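Week 6: Collecting demonstrations by hand

Notes by Aleksandra Górecki. Read before the Tuesday lab.
Share 53 · Comments 9

Last week we looked at what a policy needs from its training data. This week is about where the data comes from. For the tasks in this course it comes from people, one demonstration at a time, and the way a person gives the demonstration has a large effect on what the robot learns.

1. Three ways to show a task

Kinesthetic teaching. You hold the arm and move it through the task while the joints record. No mapping problem, because the robot's own body made the motion. It is tiring with a heavy arm and awkward with two. Your hands also end up in the camera view, so the images don't match what the robot sees later.

Teleoperation. You move a leader device and the robot follows. Every recorded motion is one the robot can do, and the images are right. The cost is speed. Most operators have little or no force feedback and slow down near contact. In Brayan Ccori's pilot set, 284 episodes took most of October.

Hand-held grippers. You carry the gripper itself, without an arm behind it, and work at close to normal speed. The jaws touch objects the same way the robot's jaws will, and you feel some of the contact through the handle. The open question is reach. A wrist can turn in ways the arm cannot, so some demonstrations have to be thrown out after a kinematic check.

2. What gets recorded

For each hand: position and orientation over time, plus jaw opening. For the workspace: images, with timestamps on the same clock as the gripper data. If the clocks drift, the policy learns to close before or after it should. Felter, our alignment script, flags any episode where the offset is too large. Do not fix these by eye — delete them and record again.

3. Two-handed tasks

Storage boxes are a good first task. The opening is wide, the rim gives a clear place to approach, and the small objects force you to think about jaw angle. Decide before you start which hand does the work and which one waits. The waiting hand should still be held in a sensible pose, since its position is recorded too. A hand that wanders adds noise that the model will try to explain.

Cables matter more than people expect. Leave enough slack for the full reach on both sides, and keep the loops off the part of the table you are using. 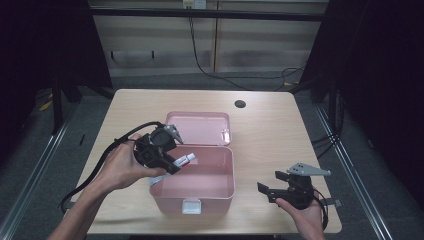 Figure 6.1. Left gripper at the rim of the storage box, over a small white tube; right gripper held to the side with its jaws open.

Note how steep the left gripper is. When you check your own episodes, look at whether the arm could hold the same angle without hitting the box.

4. Variation

Zulkifli Sembiring's set has 297 usable episodes with the box moved between each one. An earlier set had nearly 900 with the box left in one place. The smaller set gave the better policy. Move the box, turn it, change where the object starts, and switch operators if you can.

5. For the lab

Work in pairs. Each pair records 20 episodes and hands in:
- the raw files, including the ones you rejected
- a sentence on each rejection
- the Felter report

Florante Tagle will be at the bench until 4:30 p.m. Reading for next week is chapter 7, sections 1 to 3. You can skip the proof.

Share 53 · Comments 9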